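Kevlow: hedge and verge plant records

README, last touched 20th October

Hello! If you've landed on this folder, it's my list of wild plants growing along the lanes between Girkmont and Pekis, which I walk most weekends with a notebook and very muddy boots. There are 3,000 rows in the main file, one plant sighting per row, and I've tried to keep it all as plain as I can.

What's in it

records.csv is the big one. Columns are lane, side (N or S), plant, in flower (y/n) and notes.
lanes.csv has the 19 lanes, with a start and end grid reference for each.
names.csv matches my everyday names to the Latin ones. I say "cow parsley" for more things than I should, so do check it!

Things to watch for

Lane 9 was flailed in January and the winter rows for it are thin. I left them in anyway.
Grasses are patchy. I'm slowly learning them (sedges can wait).
Blank in the flower column means I forgot to write it down. Please don't read it as a no.
Anything marked "Vasconcelos" in the notes was checked against the old Vasconcelos plant list, and I trust those 200 rows most.

Using it

Do what you like with it, school projects, maps, whatever. A mention of Kevlow would be lovely, and if you spot a mistake drop me a line with the row number and I'll fix it in the next version.

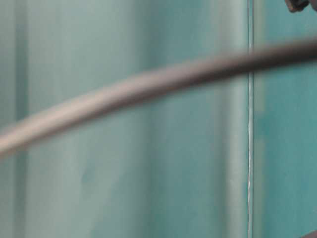

Comment from a reader: row 9 in names.csv has hogweed and hemlock swapped over, and I'd sort that one before anybody goes picking. The rest matched up nicely with my own lists for the Pekis end.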